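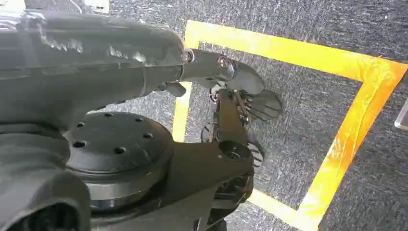 The gripper over the yellow square at the Murkley open day

I have wanted to see inside Murkley for ages, so when the robot learning lab opened its doors one afternoon in November I was on the early train to Sotwood with a sandwich and far too many questions. It was well worth the trip!

The lab is a ten-minute walk from the station, above a tile showroom. You sign in, hang up your coat and get taken round in small groups. Ours had two teachers, a retired printer and a lad of nine who asked better questions than the rest of us put together.

The arm in my photo works over grey carpet, with a big square marked out in bright yellow tape. Inside the tape is where things get put down and picked up. One of the staff drives the arm by hand from a small controller, and each go is saved from start to finish – what the arm's cameras saw, and how every joint moved. One go is called an example. They want 500 for each job before they try teaching anything from them, and on a good day one person can record 80. I had imagined something much faster.

What I liked best was hearing about the bad ones. If the driver fumbles and then recovers, they keep it, and the learning system gets to see how to put a mistake right. If the driver gives up halfway, out it goes. There was a lively talk about where to draw that line, and two of the staff plainly didn't agree (very politely).

I was also taken with the gripper itself. I'd expected a simple pincer, but it has several flat fingers that fan out like a hand, with little metal linkages tucked in between them. I could have looked at it for an hour.

After tea we had a short talk on the Milošević set, their name for the shared pile of examples they are building with a sister lab in Londley. It stood at 1,000 when we visited. Both labs tape out their floors to the same size but use different carpets and different lights on purpose, so the system doesn't get too used to one room. I hadn't thought of carpet as something that could matter!

Visitors could then have a turn at driving. I managed to nudge a sponge over the line and was told, kindly, that mine would not be kept. The lad of nine did it on his second try and got a round of applause.

Entry was free, and tea and a biscuit came to 50 pence. The stairs are steep and there is no lift, so ring ahead if that's a problem. The next open afternoon is planned for spring, and I've already put my name down.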